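**Wear of white-coated work surfaces under repeated wet cleaning**

Beril Akyol, Igor Bartoš, Xuân Vũ
Supervisor: Lieven Postma
27 March 2021

## 1. Background

White surfaces show scuffs and dirt sooner than gray ones, and users tend to clean them harder. We tested whether the choice of cleaner affects how fast the coating loses gloss.

## 2. Method

Coated panels were supplied by Gajdoš. Each was wiped 300 times with a damp cloth under a fixed load of 258 g. One set was wiped with water, the other with Pruvano diluted as stated on its label. Gloss was read at 60 degrees before and after wiping. 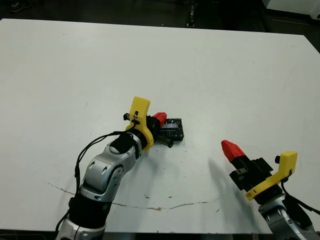
Readings were taken at the center of each panel only. The outer 51 mm was excluded, as cloth pressure there was uneven.

## 3. Results

Panels wiped with water kept 93 percent of their starting gloss. The Pruvano set fell below this, but the spread between panels was wide and two readings had to be repeated after the meter drifted.

## 4. Open points

- Dry wiping was not tested.
- Cloths were changed between panels, not during a run.
- The August samples came from a different batch and are left out.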